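I picked coat stands for my project because ours fell on me. It was a morning in October, I had one arm in my jacket, and the whole lot came over sideways and took the hall light shade with it. We had to choose "an everyday object and a question about it" for the module, and I'd been stuck between kettles and bike locks, so that settled it!

# Why does the coat stand fall over?

My question is a simple one: what makes a stand with one pole and one round base tip over, and can you make it better cheaply? I called the project Rarnon, which is the name printed on the bottom of our stand, and it stuck as the folder name and then as the title of my poster too.

## What I already knew (not much)

Before starting I had a vague idea that "heavy base good, thin pole bad". Some of that is right. The thing I'd missed is that a thin pole is rather a good idea. It weighs next to nothing, so the weight stays down near the floor where you want it.

The rule from the textbook is that an object stays up as long as a line dropped straight down from its centre of mass lands inside its base. Tilt it until that line passes the edge and over it goes. For a round base you've got the same distance to the edge whichever way it leans, as long as the weight sits over the middle. A stand with feet is different. It's strong in the direction of a foot and weaker in the gap between two of them, and ours at my parents' house (old, wooden, wobbly) only ever falls into the gaps.

So there are really just a few things to play with. You can make the base wider, you can make it heavier, you can bring the load down lower, or you can share the load out so it isn't all pulling on one side. I wanted to find out which one matters most in a real hallway with real coats, where everyone hangs things up in a hurry.

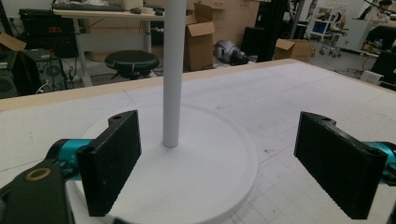 *Round base, one upright: the basic shape this report is about.*

## Looking around Grulgate

I spent an afternoon going round the second-hand shops in Grulgate with a tape measure and my notebook, trying to look like a normal customer. I'd say stands of this sort fall into families. There are the coat and hat ones, then floor lamps, then the little ones for the worktop or dressing table: mug trees, necklace holders, kitchen roll holders, banana hooks. They're all the same problem at different sizes.

The lamps were the best behaved. Most had a great lump of iron or concrete hidden in the foot, and you can feel it the moment you try to pick one up. A lamp also has an easy life, with the same shade on top every day. Nobody slings a wet duffel coat over it on the way in from the bus.

Coat stands were the worst, and I think that's down to how they're sold. A light base is cheaper to post. The one in our house came from Byun, the discount place by the station, in a box I could carry under one arm, and in hindsight that should have told me something. The base is hollow with a rubber plug in the underside. According to the leaflet you can fill it with sand "for added stability". None of us had read the leaflet. We found it in the cutlery drawer.

## The tilt board

For the tests I made a tilt board out of a spare shelf. One end is hinged to a block of wood and the other gets lifted with a car jack, slowly, until the stand goes. I stuck a strip of thin wood across the board so that the base couldn't slide before it tipped. Then I read the angle off a plastic protractor with a bit of thread and a washer hanging from it. It's not a fancy instrument but it gave me the same answer when I repeated things, and that was what I cared about.

I did 68 tilts altogether, with a duvet on the floor to catch the stand. My poor housemates. I changed one thing at a time and wrote it all down in a table, which is in the appendix along with the tilts I threw out (mostly times when a scarf slid off halfway up).

The tests went in this order:

- empty stand, empty base
- empty stand, sand in the base
- one heavy coat, hung on the uphill side and then the downhill side
- the same coat with another opposite it
- everything again on a piece of carpet

The sand was play sand, dried in the oven on a low heat and poured in through a paper funnel. When the base was packed full it held 2160 grams. Weighing it was a faff, as our kitchen scales only go up to a kilo or so and I had to do it in batches in a mixing bowl.

## What happened

Sand helped loads when there were no coats on, and you could feel the difference just by giving the pole a nudge. With a winter coat hung on the downhill side, though, a lot of that benefit disappeared. My coat is heavy, it hangs from right at the top, and the hooks curve outwards so it's pulling from a spot that's already well away from the pole. Whatever you've gained at the bottom gets eaten up at the top.

The biggest surprise for me was balance. Putting a second coat on the opposite hook makes the stand heavier and puts more of that weight up high, and I'd written down a prediction that it would fall sooner. It fell later. The sideways pull from the first coat was doing more harm than the extra height. I went back and repeated that one with the coats swapped, in case my housemate's parka was up to something, and got the same pattern.

Half-filled sand was a bad idea, by the way. I tried it out of curiosity and it slumps to the low side as the board tilts, so the weight shifts exactly the way you don't want. Fill it properly or wedge something in on top so it can't move.

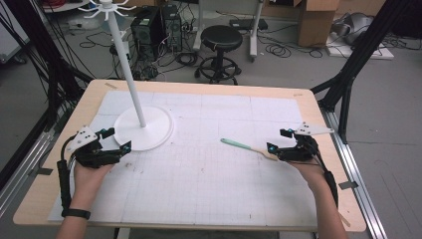

Hook shape deserves its own project, I reckon. A long hook that sticks out is easy to hang things on and looks generous in the shop, but every bit of extra reach makes a one-sided load worse. Short hooks close to the pole would be much safer, and then the coats bunch up and slide off each other, and people give up and use the banister. I measured the reach on our stand and it's wider than the base. If you hang a bag on one hook and nothing anywhere else, you're asking the base to hold down something that's already outside its edge.

Carpet made everything a bit worse. The edge of the base sinks in as it takes the weight, so the stand begins with a small lean and the coats do the rest. I only had one sort of carpet (a doormat-sized offcut from the flooring shop on Plorville Road), and I'd like to try a thick rug against a thin one. Hard floor was the most predictable, which made my life easier.

## Things I'd do differently

Real falls aren't slow. I lifted the jack a little at a time, but what floors a coat stand in a student house is somebody yanking a sleeve. A proper test would use a pull on a string with a spring balance, and I did try two goes of that right at the end. The stand spun round instead of tipping, the string wrapped itself round the pole, and I ran out of time to sort it out.

I also should have weighed the coats on a dry day and a rainy one. Mine felt far heavier after the walk back from the library, and I've got no number for it at all. My marker for the draft pointed this out and she's right.

And I'd borrow a stand with feet. I've said a fair bit about the gaps between feet and all of it comes from the textbook and my parents' hallway, with no tilts behind it.

## What we've done at home

The base is full of sand and the plug is taped over. Heavy coats go on opposite hooks, bags go on the floor, and there's a drawing of this on the wall next to the stand, which gets ignored on weekday mornings. I've also moved the stand into the corner by the meter cupboard, so there are walls on two sides for it to lean on. It's still standing as I write this, though we do need a new light shade, and the one I like in Byun doesn't fit the old fitting.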